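Checking when a gripper really has the cloth: labelling grasp events in two-handed garment recordings

Ivel tooling notes. Last changed 11th January.
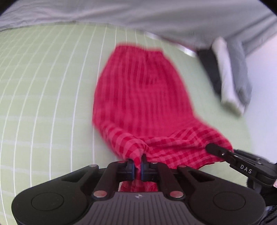
Espinoza wrote back on the first draft of these notes to say that a width threshold had worked fine on every rigid object they had tried, and why would cloth need anything more? Fair question. The short answer is that a mug stops the fingers and a single layer of cotton hardly does. If your script decides "grasped" when the fingers stop closing, it will say the same thing for a pinch of fabric and a pinch of air, give or take a millimetre your encoder may not resolve.

I've read plenty of claims that a learned grasp detector sorts this out by itself. Maybe it does on somebody's data. I'd want to see it on checked fabric with motion blur before I threw out the boring method below.

What you need

Two synced streams, one per gripper, each with video and finger width. Ours run at 60 frames a second. You also need the Bruline viewer or anything else that will step one frame at a time with the width plotted underneath. If your viewer drops frames while scrubbing (many do, and few admit it), export stills first.

Step 1. Check the clocks

Don't trust the timestamps. Have both grippers close on the same stiff card at the start of each recording and compare the frames where each one stops. If they disagree by more than 4 frames, fix the offset before you label anything. A constant offset is easy to correct. If the offset grows during the take, you have drift, and I would bin the recording. Stretching one stream to fit looks tidy on a plot and leaves you with contact times you can't defend.

Step 2. Get rough candidates from width

Mark every point where the width falls quickly and then stays flat for at least 90 milliseconds. Set this loose. You want too many candidates at this stage. On our last batch it gave us 2,297 of them, and a good share were fingers closing beside the garment and opening again.

Step 3. Look at the fingertips, then at the fabric

For each candidate, step to the first flat frame and ask two separate things. Is there cloth between the fingertips? Does the cloth move with them over the next few frames? The first can be true while the second is false, usually when the tips have caught a fold that slides straight out.

A folded or twisted edge running into a narrow pinch is a good sign, but it's still only one frame. Label it "contact" until the motion backs it up. Patterned cloth helps a bit here. Checks near the fingers give you something to follow, as long as they're sharp. Where blur has turned the checks into stripes, an optical flow tracker will happily report movement along the stripe that never took place. Mask those areas or ignore the flow score.

Step 4. Label each hand on its own

This is where most of our bad labels came from. The old schema had one field for the whole garment, "held", and it went true as soon as either hand had it. A gripper touching the cloth from the side got counted as a second grasp. The planner then learned that it could pull against a hand that had hold of nothing.

Use three states per hand:

free: no contact you can see
contact: a finger is on the cloth, or cloth is between the tips, with no proof of hold
grasp: cloth is between the tips and moves with them

A finger resting over the fabric is "contact", however purposeful it looks. When the view from one gripper can't show what the other one's tips are doing, open the other stream. If that is blocked too, write "unknown". The people at Starkon asked us to drop "unknown" because their loader couldn't read it. We said fix the loader.

Step 5. Have a second person redo a sample

Pick candidates at random, hide the first labels and compare. Look hardest at contact versus grasp. If the two of you differ often there, your rules are too vague, and training on more of the same won't help.

What this doesn't fix

You'll still miss slow slips. Cloth can creep out of a pinch so gradually that no pair of neighbouring frames shows it, so compare the start and end of every long grasp as well. The method also tells you nothing about force. Anyone reading grip force from finger width on a thin garment is guessing, and we took that column out of our export in September.

The script for step 2 is in the tools folder under width_candidates. It has no tests for dropped packets yet, so check its output if your radio link is patchy.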